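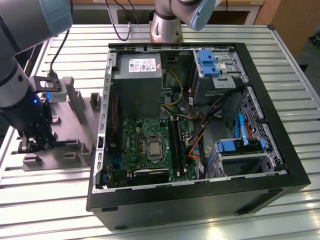

Tuesday, late, with tea

I have dust in my eyebrows. I found it just now in the bathroom mirror, a fine grey line over each eye like a bad disguise, and I must have walked home through half of Flostside looking like that, and bought milk looking like that, and the boy at the till was far too polite to mention it. Well, never mind. It has been such a good day that I want to get it all down before bed, even though my handwriting is going to suffer for it and tomorrow I shan't be able to read a word.

So, the old Dell. I finally took it in to the workshop this morning, wheeled along in the shopping trolley with a bath towel wrapped round it (the green one, already ruined by the hair dye business). It has been under the desk in the back bedroom for years and years, and lately it had taken to switching itself off in the middle of things. First it would roar, then it would sulk, then out it went. I lost a whole letter to Grethe Thygesen that way in the spring, four pages of it, all about the garden, and the one I wrote to replace it was nothing like as nice. I said to myself then that I would either mend the thing or learn to live without it, and of course I did neither until August.

Svetozár was already there with the kettle on. He has a lovely unhurried way with him, he must have been a very good teacher, and he made me do everything myself, which I grumbled about for the first ten minutes and was grateful for by the end. Side panel off first. I had never once looked inside in all the time I've owned it! I suppose I imagined it would be full to the brim, like a suitcase, and instead there are all these corners and shelves and little passageways, and the cables looping about from one side to the other. We laid it down flat on its side on the slotted metal table so that I could lean right over it with my glasses on. I liked the colours, which I hadn't expected to have any opinion on. The green board, the yellow and black wires coming away from the power supply, an orange cable, a pale blue one, and then that bright blue catch up by the disc drive, as blue as a toy. Somebody in a factory chose that blue. I wonder if they were pleased with it.

The cooler came off with a bit of a twist and a good deal of breath-holding on my part. Svetozár said to be gentle and keep turning it a little each way and on no account to yank, and I was so very gentle that he went off and washed up two mugs and came back and I was still at it. Underneath, the old paste had gone to a sort of grey biscuit. I cleaned it with the spirit and a coffee filter (a coffee filter! he swears by them, no fluff) and went round and round until the chip came up shining, a neat little silver square sitting there in the middle of the board with nothing on top of it. I was quite absurdly proud. I called Tamara over to look, and she came all the way across from the sewing machines and admired it very kindly and asked which part was the internet.

Then the cooler itself, and oh dear, the fins. I shall not describe what came out of the fins. It was in one piece, like felt, and I could very nearly have lined a slipper with it. Some of it was undoubtedly Falus, who has been in his grave under the plum tree for three winters now, poor old cat, but there it was, unmistakably ginger. He used to sleep against the side of that computer because it was warm. I went a bit quiet over that, and Svetozár pretended to look for a screwdriver. I didn't keep the fluff. I thought about it for longer than I'd care to admit to Iveta, and then I put it in the bin with the coffee filter.

We broke for lunch at half past twelve and left everything lying open on the table. Iveta had brought her potato soup in the big flask, and there were the dark rolls from the market, and we sat out on the back step with our feet in the sun. Miroslava Kobzar came by on her bicycle to tell us that the rent on the workshop is going up, 1,320 for the quarter, and she was so gloomy about it that Iveta gave her the last roll. I do hope they manage. I said I could do a cake stall in September and then wished I hadn't, because now I shall have to do a cake stall in September. Miroslava thinks we might clear 300 if the weather holds and if I make the poppy seed one. I said I'd make two poppy seed ones. I never learn.

After lunch I was meant to put the new paste on and fit the cooler back, and it was then that we found that the little tube of paste from Svetozár's drawer had dried solid. He squeezed it, I squeezed it, Iveta ran it under the hot tap, which only made the label come off. There's a shop on the far side of the river that will have some, but it closes early in summer, and the 211 bus had just gone by without us, so that was that. We laid the towel over the open case to keep the muck out and I'm to go back when I've got the stuff. I didn't mind a bit. I spent the rest of the afternoon going round the grilles with an old paintbrush, the one from when I did the skirting boards, and that is where my eyebrows come in, because I would keep blowing.

Things to remember for next time, while they're in my head. The cooler screws are in the jam jar lid, and the jam jar lid is on the windowsill by the radio, NOT on the table. Buy paste, the small size. Take the better glasses. Ask Svetozár whether it's worth giving it more memory while we have it open, or whether that's throwing good money after bad. He did start telling me about it but Tamara had the big machine going and I only nodded. Take back Iveta's flask, which has somehow come home in my trolley.

I do keep asking myself whether it is silly to go to so much bother. Tamara's nephew says you can get a machine the size of a sandwich now that would do everything mine does and never make a sound. He's probably right, and he was sweet about it, and offered to come and set one up for me. But I wrote all of Mother's recipes out on that computer, and the whole of the Catacutan correspondence when we were trying to find out about the aunt, and I did the invitations for the wedding on it, in a typeface I'd be ashamed of today. I know all of that could be moved across. I just like the thought of it going on for a while yet, with its insides brushed, breathing properly. And I've rather caught the bug for it, I think. When I got in this evening I stood in the kitchen and looked at the radio in quite a new way.

The back bedroom looks very odd without it. There's a clean rectangle on the carpet, much pinker than the rest, and I'd forgotten it was ever that colour. I hoovered around it and then over it and then I moved the desk and did behind there too, and found one earring, a pen from the Wusier hotel, and 10 pence. The earring is one of the amber pair! I had given it up completely, and I'd even given its sister away to Grethe's girl for her dressing-up box, so now I shall have to write and ask if it might be borrowed back. By hand, I suppose, until the paste comes.

Tea's gone cold. The plums are nearly ready, I went out with the torch to look. Wash hair tomorrow before anything else.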